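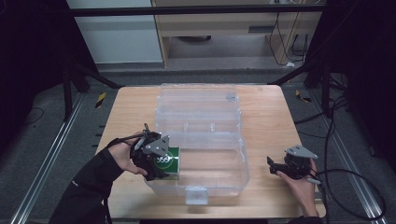 Diary / Out and about

May 14, 2025

Open day at Morura. Sadia Mirani met us at the door and got through the history of the firm in 11 minutes, which felt longer. Then the demo: a person in black sleeves with a gripper in each hand, and a green box marked 999 held over a clear plastic container. I have packed boxes for a living and never drawn a crowd.

Crisanto asked if he could have a go. He could not. We were given coffee instead, and a leaflet about the July one. I said I'd think about it and put it in my coat with the others.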